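Reading time: 2 min

Glove mending table finds a home at the Lambrakis building

If you have a drawer full of single gloves, or a favorite pair with a hole in one thumb, November is a good month for you! The Pratico repair room has opened a table just for gloves on the ground floor of the old Lambrakis building, and the first evening was packed well before the doors were supposed to open.

The idea is wonderfully simple. Bring in gloves that have split, stretched or lost their partner, lay them out flat, and find out what can be done with them. Seams get restitched, fingertips get darned, and cuffs that have gone baggy are taken in. Gloves past saving go into the fabric bin and come back as patches for other people's gloves, and we love that part.

More than 200 gloves came across the tables on opening night. There were ski gloves, garden gloves, a few lovely old driving gloves, and plenty of the plain stretchy kind most of us wear and never think about. Those plain ones are the most fun to work on, because a small stitch along the side of a finger can give them another whole winter.

Every glove starts the same way: flat on the wood, fingers together, cuff open, so the seams are easy to follow from the wrist to the tips.

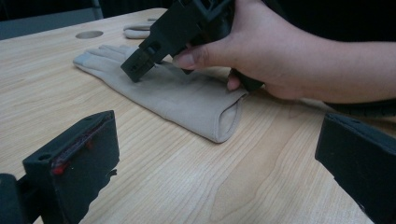 What to bring

Clean, dry gloves, please, and up to 5 per visit so that everybody gets a turn. Thread is free in most colors, thanks to a gift of 600 spools from the Ledik yarn store. (The beige and gray are going fast!) If you have a special button or a scrap of lining you'd like used, bring that along too.

Leather takes longer, and you may be asked to leave it for two weeks. Knitted gloves can usually be done while you wait, with tea from the Brolov bakery cart in the hallway and a very good poppy seed roll if you get there early enough.

The glove table runs from 5 p.m. through the end of the month. Use the side entrance, as the front steps are being repainted. Odd gloves can be dropped in the box by the door at any time during opening hours, and if you spot a match for one of yours in there, take it home with our blessing.

Related items
Ledik yarn store stays open late through the holidays
Zipper night returns to Pratico
Brolov bakery cart adds a second stop
Front steps at Lambrakis get a fresh coat

Get our local news in your inbox. Sign up for the newsletter. You can unsubscribe at any time.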